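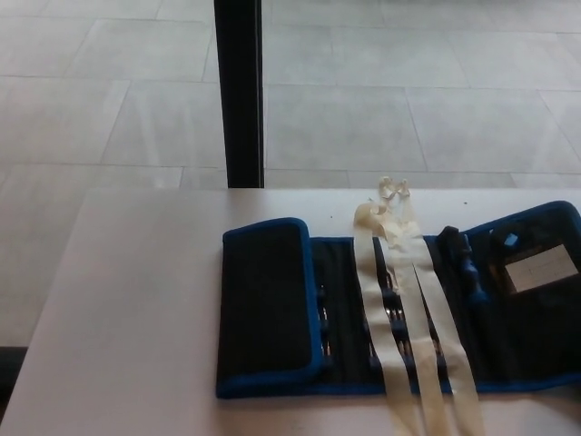

Black fabric tool roll with blue edge piping, unfolded on a white table. Steel shafts are held in the elastic slots.

Workshop notes: moving the small screwdrivers to fabric rolls

The Pritdale repair room has finished moving its precision screwdrivers and bits out of the plastic drawer units and into fabric rolls. The change took effect in October and applies to both the Cotton Street room and the smaller bench at Tunstall. Members who borrow from either location should read the storage and return notes before their next booking.

The drawer units had two faults. Bits of similar size rolled together when a drawer was opened quickly, and the printed size labels wore off within a season. Of the 29 loose bits checked at Tunstall in the summer, 14 had been put back in the wrong compartment. Most were one size off, and a Phillips bit one size too small will cam out under load and round the recess of the screw.

A roll holds each piece by friction in an elastic loop. The tip stays visible when the roll is open, the shaft does not touch its neighbor, and a gap shows where something is missing. A closed roll also takes up less shelf depth than a drawer unit.

Laying out a roll

Open the roll fully on a flat, clear surface before removing anything. A partly opened roll puts tension on the loops, and pieces pulled out at an angle tend to drag the next one with them. If the end flap will not stay folded back, turn it over completely and press along the fold.

Slots are assigned by drive type, then by size, with the smallest at the left. The order is slotted, Phillips, Torx, hex. Do not move pieces to a different slot to suit one job. If you need a working order of your own, lay the pieces out on the bench mat and put them back in sequence afterward.

Use one piece per loop. Two thin shafts will fit in a single loop, but the elastic stretches and does not fully recover. Two rolls in the first batch were damaged this way and have been restitched.

Cleaning

Wipe every shaft before it goes back. Flux residue and light oil transfer to the elastic and hold grit, and the grit then marks the steel. A dry cotton cloth is enough for most work. For adhesive or thermal paste, use isopropyl alcohol on the cloth and let the shaft dry before it goes in the loop. Do not spray the roll itself.

The rolls should not be machine washed. Brush out dust with the soft brush kept on the hook beside each bench. If the fabric has picked up solvent, leave the roll open on the drying rack overnight with a note attached – a closed roll traps the vapor and the steel will spot.

Closing and return

Check the slots from left to right, fold the end flap over the tips, and roll from the flap end. Keep the roll snug but do not pull it tight. Shelve it flat with the number tag facing out. Rolls stored on end let the heavier pieces work downward through the loops.

If a piece is missing or a tip is chipped, write the slot number on the return card. Please do not substitute a bit from another roll. Replacements are kept in stock for the common sizes and are usually fitted before the room opens at 10 a.m.

Loan terms

Rolls can be borrowed for 14 days and renewed once if no one else has a booking. The deposit is unchanged. Handles, ratchet drivers and extension shafts are still kept in the cabinet and must be booked separately. Rolls borrowed from Cotton Street may be returned to Tunstall, but allow extra time, as transfers between the two rooms run only once a week.

Inventory

The stock list in Zusavance has been updated with the new roll numbers. Almost 100 old drawer entries were removed in the process, so searches using the former drawer codes will return no result. Search by drive type instead, or enter the number on the tag. Bookings made under the old codes have been carried over and do not need to be entered again.

The empty drawer units are being kept for fasteners and springs. They will be relabeled with engraved strips once the current sorting of metric screws is finished.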